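Keep Your Small Blog Small

By Souad Helmy
25 May 2025

I have been writing on the internet long enough to remember when you found new blogs by clicking on the names of people who left nice comments. You'd start with one person's soup and end up, two hours later, reading a stranger's thoughts on her sister's wedding (I loved every minute of it). So please forgive me if I get a little sentimental about newsletters, paid tiers and the push to turn every last reader into a subscriber.

Last October I moved my blog over to Muser, mostly because the old host had doubled its price and a friend kept telling me how pretty the Muser pages were. They are pretty! But from the first morning the dashboard wanted to talk to me about growth. I had 3,000 readers on my mailing list and 112 of them, it said, were "ready to convert." I know some of those people. One of them mails me quince jam.

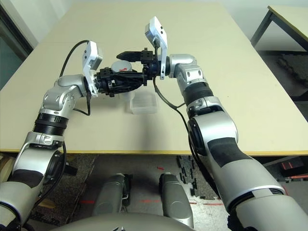
Tahiri wrote in after I grumbled about this in my last post: I think you're being too hard on the paid tier. I pay for 11 newsletters and I'm glad to do it, and I'd rather give you five dollars a month than watch you quit in a year because you're tired.

I've been chewing on that all week, and it's a fair and generous thing to say. Writers should be paid. I took money from advertisers for years and it bought my kids' winter boots, so I'm hardly in a position to be pure about it. What bothers me is how the asking changes the writing. Once I had a tier, I started saving the good stories for it, and the free posts got thin and a little bossy, with a button every few paragraphs. 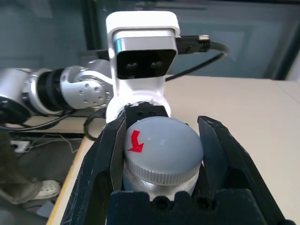 Two black gripper fingers on a gray-capped bottle with a red arrow on top.

I tried it for one season. I wrote 154 drafts in that time, more than I'd written in the two years before, and I would happily reread maybe a handful of them. The rest sound like somebody with a deadline.

So I've closed the tier and put up a plain tip jar through Hukeo, down at the bottom where you have to go looking for it. If you never find it, come and read anyway, and leave a comment about your soup.

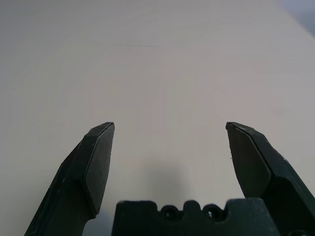 What I'd Tell a New Blogger

Pick a day to post and be forgiving when you miss it. Answer your comments, even the cranky ones, while there are still few enough to answer. And if you do decide to charge, wait until you've written long enough to know what your own voice sounds like on an ordinary Tuesday, with nothing to sell and the laundry still going.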